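Mamdale Rugby League Club names squad and confirms ground works for new season

February 28, 2018

Mamdale Rugby League Club has confirmed a first-team squad of 24 for the coming season, with 12 players signed since the end of the last campaign. The club has also agreed a two-year shirt sponsorship with Dusteck, the flooring supplier.

Head coach Yvonne Dawber has kept most of the pack that finished fourth last year. The main changes are in the halves, where both starting places are open after two retirements, and on the left edge, where the club struggled for cover through the spring.

"We defended well enough to finish higher than we did," said Dawber. "Our kicking game let us down in close matches and we have recruited with that in mind. Some of the new players are young and will need time in the reserves first."

The first home fixture is against Brastberg. Marino visit a fortnight later in the opening round of the cup. The reserve grade will play before the first team at all home matches, with the earlier game starting at noon.

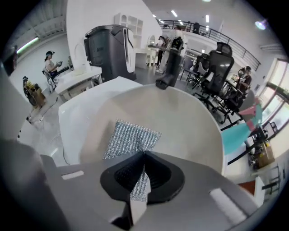 A silver mesh scrubbing pad with a white bowl behind it.

Work on the main stand at Dusteck Park – the new name for the ground under the sponsorship – is nearly finished. The stand will hold 800 seated supporters, and total capacity for the season is set at 2505. The old turnstiles on the north side will stay in use until September, when the club plans to replace them during a run of away games.

Season ticket sales have reached 457, the club's best figure at this point in the year. Existing holders can keep their seats by renewing before the first home match. Under-16s are admitted free with a paying adult, and parking remains at the school field across the road.
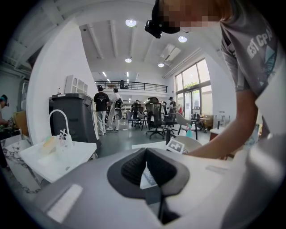 Leaning in, wearing a grey "BEST CPA" T-shirt.

The women's side will enter the regional league for the first time, captained by loose forward Aldana Paredes. Training is on the back pitch and new players are welcome, with or without experience.

"We had enough players for friendlies last year, and now we have enough for a proper bench," said Paredes. "A league place gives us regular games – that is what the group asked for."

Season tickets are on sale at the club office and at the clubhouse bar on match days. Media passes should be requested from the club office at least two days before each fixture.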